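How I learned to sleep again after moving

By Maxence Coste, September

Filed under: Home life, Sleep, Living abroad

When I moved from Vundonach to Plakbridge I had prepared for almost everything. I had a folder with my papers, a second folder with copies of the papers, and a list of words I would need at the bank. I did not prepare for the nights. In my old apartment I slept like a stone for many years, and I thought sleep was something a person simply has, like brown eyes.

The first night I heard a train at 1:40. I heard it again at 3:15, but maybe this was a different train, going the other way. The second night I waited for it, which is worse than hearing it. By the end of the second week I was putting salt in my coffee at work and reading the same e-mail four times.

I want to write down what I tried, in the order I tried it. My sister is going to move this winter and she has already asked me twice.

The clock

My first mistake was the phone. I kept it next to my pillow, and each time I woke up I looked at the time and calculated. If I fall asleep now I will have five hours. If I fall asleep now I will have four and a half. My grandmother had an expression for this that I cannot translate well, something like "counting the money while it burns."

I bought a small alarm clock in the secondhand shop near the bridge. It has no light and you cannot read it in the dark. The phone now sleeps in the kitchen, beside the bread.

I was also going to bed at a different hour every evening, sometimes at nine from pure tiredness and sometimes after one. Now I go at 10:45 and I get up at 6:30, also when the night was bad. The bad mornings are very bad, I don't want to pretend otherwise, but by the next evening I am really sleepy and not only worried.
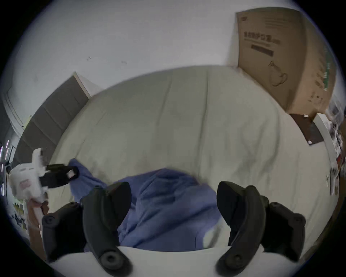

It took me longer to accept that I should get up if I am not sleeping. My whole childhood I was told to stay in bed with closed eyes, and that this is "also resting." For me it is not resting. After what feels like half an hour I go to the kitchen, I sit on the chair with the bad leg, and I read something that is not too interesting. I had a very good book about the history of canals for this. I read 200 pages of it in one month and I remember maybe two of the canals.

I come back when my eyes are heavy. In the beginning I went to the kitchen three times in a night and felt quite ridiculous. Now it is once a week.

What Čestmír told me

My neighbor on the ground floor is Čestmír Baláž. He drove a night bus for 30 years, so he had to learn how to sleep in the middle of the day, in summer, with children playing in the yard. I met him by the mailboxes and he asked me directly if I was sick. I said no, only tired, and he invited me for tea and explained his system for the whole afternoon.

Most of his system is about light. He told me to go outside in the morning before I do anything else, even in rain, even if it is only to walk around the building. I did not believe this could change anything at night. Still, I started to walk to Poulain for bread instead of eating yesterday's bread, and that is 12 minutes there and the same back. I think this one habit helped more than any other. It also made me fatter, but that is the fault of the almond rolls.

He also told me to stop being angry at the train. He said that on the bus the noise is there all night and the passengers sleep like babies, and they wake up when the motor stops. I thought about this for several days.
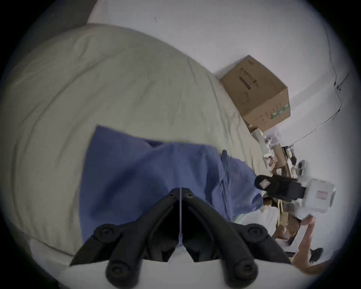
Bedding, and how I wasted money

When you sleep badly, everybody wants to sell you something. I looked at mattresses on the internet and after that the internet showed me only mattresses. One of them cost 3,000, and I must admit I had it in the basket for two evenings. Then I looked at my bank account and closed the computer.

I did buy a special pillow from Gikex, with a shape like a wave. I slept on it for nine nights and had pain in my neck for eight of them. I sent it back, and the return was easy, so I will not say more against it.

What I kept is simple. My advice to my sister is this:

Wash the sheets before the first night in the new place. They should smell like your own home, even if the room does not. I brought my old detergent with me in a jar and I am glad I did.

Take two thin blankets and leave the thick one. In a new room you do not know yet how cold it gets at four in the morning. With two you can throw one on the floor without waking up completely.

Make the bed every morning, also if you are late. I was never a person who made the bed. But in the first weeks it was the only part of my life here that looked finished, and in the evening I was happy to see it. 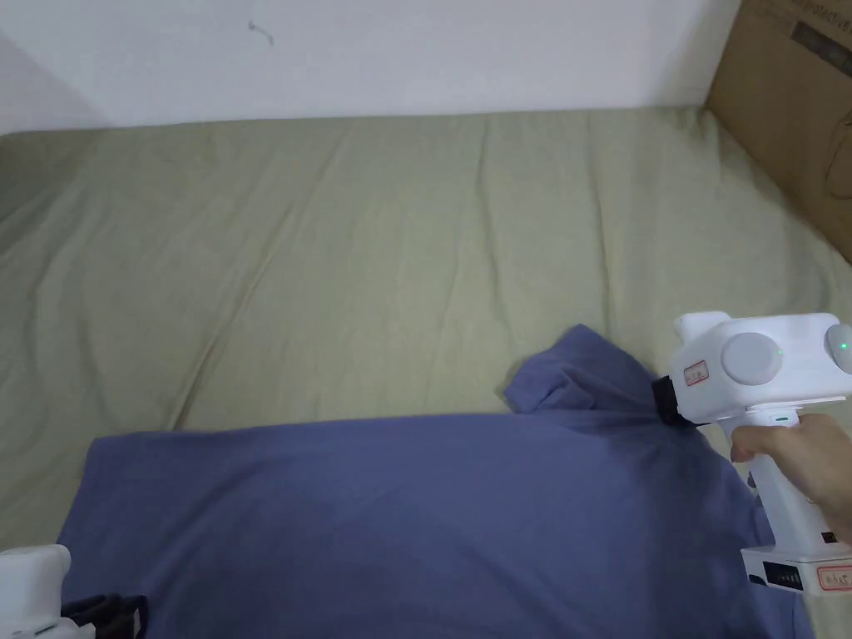 Where I am now

I have been here since spring, and I sleep most nights from eleven until a little after six. Sometimes I wake up at the hour of the first train and I cannot say if the train woke me or if I only woke up in time to hear it. I turn around and it passes.

There are still bad nights. Before a meeting where I must speak, for example, or after I call home and somebody has bad news. On these nights I do not try to repair anything. I take the canal book to the kitchen – I am in the chapter about locks now – and I drink some warm water. The next morning I go for bread a little slower.

Čestmír says that after one full year in a place the body stops listening for strange sounds. I will see in March if he is right. He also says that I should fix the kitchen chair, and about this I have no argument. I have already bought the glue.

If you also moved and slept badly, please write to me what helped you, mainly if you live near a railroad. I answer all comments, but never after 10:45.

Recent posts

The words I still cannot pronounce at the pharmacy
Bean soup for one person, three days
A walk along the river in Plakbridge, with too much wind
What I should have asked before I signed the lease
My first winter coat, part two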